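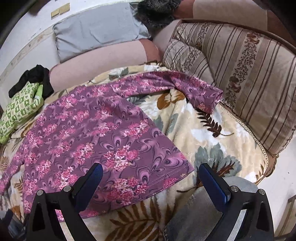 **Tramix 2 is out Friday, and it finally gets laundry**

Hi everyone, Ieva Sproģis here from Grotusell. I write the planning code and, this month, the press releases too, so please bear with me!

On Friday we're releasing Tramix 2, the new version of our software for planning how grippers handle cloth. If you used the first one, you know it was happiest with towels. Give it a square thing on a plain table and it would find the corners, pick two and get on with it. Give it a shirt with a busy print on top of a blanket with an even busier print, and it would happily grab the blanket.

We spent most of the winter on that one problem. The old version leaned hard on color edges to decide where a garment stopped, and a flowery top has color edges all over the place. Tramix 2 looks for the things that make a garment a garment: hems, cuffs, seams, the spot where a sleeve joins the body. Stitching along a hem turned out to be a great clue, even a thin pale line of it. Once the software has an outline it trusts, it suggests grasp points for two grippers and a folding order, sleeves first by default (you can change that, and I know some of you will).

We tuned all this on 2,000 short clips of clothes lying on sofas and beds, blankets, cushions and all. My own sofa is in there. I've folded the same purple garment so many times that I can't look at it anymore.

A few other things in this release:

- **Replanning while you move.** If the cloth slips or bunches up, the plan updates without going back to the start. A new plan takes 30 milliseconds on our office desktop.
- **Leone, the viewer.** It used to be a separate download. Now it opens right inside Tramix, and you can drag a grasp point with the mouse and watch the rest of the fold change.
- **Nulia files.** Our log format now keeps the finger opening next to every image, so you can scrub through a grasp and see where it went wrong.
- **17 bug fixes**, including the one where long sleeves got planned as pant legs. Sorry about that one!

There's still plenty it can't do. Knitwear that stretches a lot gives it trouble, and so does anything see-through. Black clothes piled on black clothes are a coin toss. I'm working on the knits now and hope to have something to show in March.

Tramix 2 is a free update for anyone with a current license, and your old project files will open as they are. New users can get a trial from the Grotusell website starting Friday morning. Reporters who'd like a demo or a chat can write to our press inbox with "Tramix" in the subject line, and it'll come straight to me.

Ieva Sproģis
Planning software, Grotusell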